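Who Gives Books Away, and Who Picks Them Up? A Study of Four Sharing Shelves

By Petro Savchuk and Alcides Huaranga
March
14 shares | 3 comments 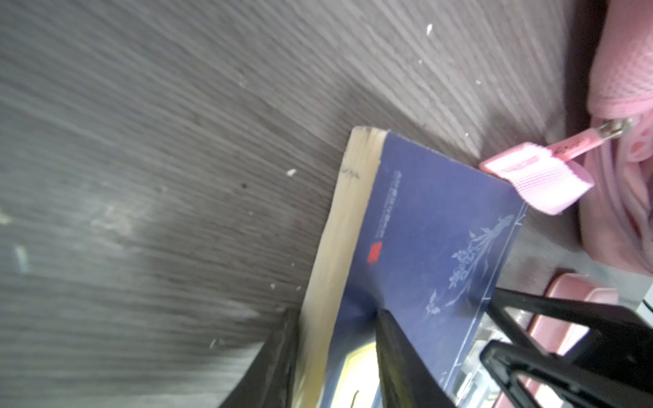 1. Background

Our course asked each pair to study something in town that people use for free. We chose the sharing shelves, the open bookcases where anyone can leave a book or take one. There are four of them within walking distance of campus: one in the entrance of the Toketti laundromat, one under the roof of the bus stop on Ivitz Street, one in the back of the Warelport community center, and one outside the Toom bakery.

We wanted to know how long a book stays on a shelf before somebody takes it, and whether that depends on the kind of book, its condition, or where it stands. We also wanted to know what the people who use the shelves think of them. Our advisor, Teófilo Bedoya, suggested we keep the first question simple and spend more time on the second. We mostly did the opposite, and the interviews are thinner than we planned.

2. Earlier work

We found very little written about shelves like these. Most of what we read was about public libraries, and library loans are a different thing, as the book has to come back. A sharing shelf has no record of anything. A book can go out and come back three times, or leave once and sit in a closet for ten years, and the shelf looks the same.

A student report from our own department, written by Marin Ivanov when he was in his second year, looked at the bus stop shelf only. He visited it every day for two weeks and wrote down the titles. He found that the shelf never looked very different from one day to the next, but that the titles changed a good deal. He did not mark the books, so he could not tell whether a title that reappeared was the same copy. We used his form for recording titles with two columns added, one for condition and one for the position on the shelf.

3. Method

We followed 60 books. Half were already on the shelves when we started, and half we bought in a bulk lot at a thrift sale and placed ourselves. Each book got a small pencil number inside the back cover. We did not put stickers on the outside, as we thought people might take a marked book for library property and leave it alone.

The books were divided evenly among the four shelves. We tried to give each shelf the same mix: crime and thrillers, other novels, cookbooks, travel guides, children's books, and a group we called "study," meaning textbooks and language courses. In the end the bakery shelf had no study books. The ones we left there on the first day were moved by someone to a box underneath, and the box was gone the next morning. We replaced them with novels.

Condition was scored from 1 to 3. A book got a 1 if it looked close to new, a 2 if it had clearly been read, and a 3 if it had writing in or on it, stains, loose pages or a broken spine. We each scored every book separately and then compared. Where we disagreed we took the worse score. Most of our disagreements were about writing. Petro counted any pen mark as a 3, and Alcides did not want to count a name on the first page. We settled on counting it.

We visited each shelf every evening at 6:30 for 37 days. A book was recorded as taken on the first visit when it was missing. If it came back later, we recorded that too, but the first departure is the one used in the results.

For the interviews we stood near the shelves on Saturday mornings and asked people who stopped if they would answer a few questions. We also talked with Segundo Huaranga, who runs the laundromat and put up the shelf there. He is Alcides's uncle, and readers should keep that in mind.

4. Results

4.1 How long books stayed

Children's books went fastest at every shelf. At the bakery they were usually gone by the next visit. Crime novels came second. Cookbooks were in the middle, with large differences between one book and another that we could not explain. A plain book of soup recipes went the first day and a large illustrated one on baking stayed almost to the end.

Travel guides and study books were slow. The old travel guides hardly moved. Language courses did better than other study books, but only at the bus stop. Several of our interview subjects there said they were learning English or Spanish, so this may have more to do with who takes that bus than with the books.

By the last visit, 7 of the books we followed had never left the shelf. Five of these were study books and two were travel guides.

4.2 Condition

We expected worn books to stay longer. This was true for cookbooks and children's books. It was not true for novels, where books scored 2 went a little faster than books scored 1. One woman at the community center told us she picks paperbacks that look read "because then somebody got to the end of it." We heard versions of this from other people as well.

Books with a 3 for writing were a mixed group. Names and dedications did not seem to matter. Notes in the margins bothered people more, and underlining bothered them the most. A retired teacher at the bus stop said she takes underlined books on purpose and disagrees with the underlining.

The group is small, and we would not want to say more than this: a worn novel has a fair chance of being taken, and a worn cookbook does not.

4.3 Position

The top shelf and the bottom shelf were both slower than the middle. At the laundromat the bottom shelf is behind a row of chairs, and adult books placed there stayed put unless somebody moved them up. People did move them up. We often found our books in different places from where we had left them, sometimes sorted by size, once by color. This made the position column less useful than we had hoped, and we stopped filling it in after the second week.

4.4 Interviews

People described three habits. The first group only take books. They were the most nervous about talking to us, and several promised to bring something next time before we had asked. The second group only give. They are usually clearing out a home, and they want the books to be gone without going in the trash. The third group do both, and they tend to use one particular shelf and to know what is on it.

Segundo Huaranga told us the laundromat shelf started with a single box that a customer left by the dryers. He thinks more than 600 books have passed through since then, but he has never kept a list, and we have no way to check it. He takes out magazines and anything damp once a week. He does not take out anything because of what it says. He has had two complaints in all that time, one about a romance novel and one about a book on taxes that was badly out of date.

The giving group and the taking group hardly ever meet. Givers come in the early morning or after dark, often by car. Takers come in the afternoon, on foot, while waiting for something. We think the waiting matters a lot. Three of our four shelves are in places where people wait: for laundry, for a bus, for bread. The community center shelf is in a back hallway where people are on their way to a class, and it was the slowest of the four for every kind of book.

5. Problems with the study

We only know when a book left. We do not know if it was read, sold, or thrown out. At least one of our books turned up for sale at a flea market with the pencil number still in it.

Visiting at the same time each evening means we missed books that left and came back within a day. Rain also affected the bus stop shelf, and for two evenings someone had covered it with a plastic sheet, which we left in place.

The books we bought were chosen by us from what was cheap. They may not be like the books people normally leave. There were too many thrillers in the lot, and we had to go back for children's books.

6. Suggestions

We sent the community center a short letter with our results. We suggested moving the shelf from the back hallway to the front, next to the benches, and putting the children's books on the lower middle shelf where children can reach them. We also suggested a box for textbooks with a date on it, so that books left past the date can be recycled.

For anyone repeating this, we would drop the position column, add a second daily visit in the morning, and do the interviews first. The interviews changed what we thought we should have been measuring, and by then the counting was almost over.

The full list of titles with dates and condition scores is kept with the department copy of this report. The books that never left are still on their shelves as far as we know.

3 comments | 14 shares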